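Setting Up the Block-Pushing Station, Part 3: Teaching the Arm by Hand
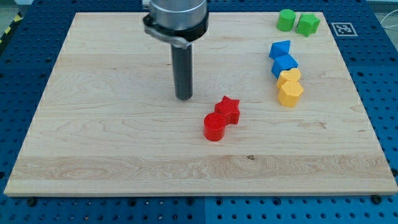 Photo: Josué Quintana / Gukora workshop notes, Sep 17, 2018

Okay, if you've made it through Parts 1 and 2, your arm is bolted down, your controller boots, and you've found the stop button without looking. Good. Now we get to the fun part, which is grabbing the arm and showing it what you want. I've done this more times than I'd like to admit, so most of the notes below come from me getting it wrong first.

The task we teach here is the simplest one in the Volgate set: use the tip of the rod to push one block up against its partner of the same color. The red star and the red cylinder are my usual starter pair. The cylinder has a nice round side that forgives a sloppy push, and the star absolutely does not, so you get a bit of both.

Before you start

You'll need the board in place on the worktable, the blocks, the straight rod tool, and the hand controller. Check that the square marker on the table is clean and uncovered. Don't tape over it, don't park your coffee on it. The tracking uses it to work out where the board is.

CAUTION: Keep your free hand off the board whenever the arm is live, even in hand-guide mode. The arm is soft in that mode but it isn't limp, and the rod will pinch a finger against a block just fine.

3.1 Setting the tip height

1. Switch to hand-guide mode. The arm will sag a hair as it lets go. Hold the collar area, never the rod itself.

2. Bring the tip over a bare patch of board and ease it down until it just touches.

3. Press Save Floor.

4. Lift the tip so it's hovering just clear of the wood, and press Save Hover. I like a small gap here. Too high and you'll poke over the top of the short blocks when you push.

5. Sweep the tip slowly to all four corners. If it drags at one corner, your board isn't flat. Go back to Part 1 and shim it. (I skipped this once and wore a lovely scratch into a brand-new board.)

NOTE: Mine is maple, and the grain has some swirly figure and a little dark knot in it. The tracker doesn't care. If yours does, turn the light sensitivity down to 200 and try again. The factory value of 400 is too jumpy for wood with any pattern to it.

3.2 Laying out the blocks

1. Put the pair you're teaching near the middle of the board.

2. Park the other colors along the right side, with each pair together. I go green at the far end, then blue, then yellow coming toward me. You can pick your own order, but stick with it for the whole session or you'll hate yourself when you're labeling.

3. Slide the two blocks you're teaching apart, a hand's width or so. Blocks that start out touching give you a demo with nothing in it.

3.3 Recording by hand

1. Press Record and wait for the beep. Wait for the whole beep!

2. Guide the rod down behind the block you want to move, on the side away from its partner.

3. Push in one smooth motion. If the block starts to spin, back off, come around, and push again from a better spot. Leave the correction in. The arm learns a lot from watching you fix things, and my cleanest-looking sets have always trained the worst.

4. When the blocks meet, lift straight up to hover height and press Stop.

5. Move the pair somewhere new and go again.

3.4 Recording by remote

Hand guiding is great for getting a feel for it, but your arm gets in the way of the camera and you get tired. I switch to the hand controller after the first batch.

1. Set the controller on the Lalby mount and press Link.

2. Choose 2D. This locks the tip at hover height so you're only steering across the board.

3. Stand on the side you want to be your "front" and stay there. Walking around halfway through flips left and right in your head — ask me how I know.

4. Record just like in 3.3.

CAUTION: If the link drops, the arm freezes where it is. Don't yank it. Press Hold, relink, then throw that demo out.

3.5 How many is enough?

My first usable set was 1,612 demos, and it could push the cylinder all day but got stuck on the points of the star. At 3,851 it handled both. You don't need to do that many in one go, so please don't try. When I catch myself rushing the lift at the end, I quit for the day.

Save your session under the block color and your initials, then copy it to the Thammasiri folder before you power down. The controller clears its memory at shutdown. I lost most of a week in May that way.

Part 4 covers trimming and labeling.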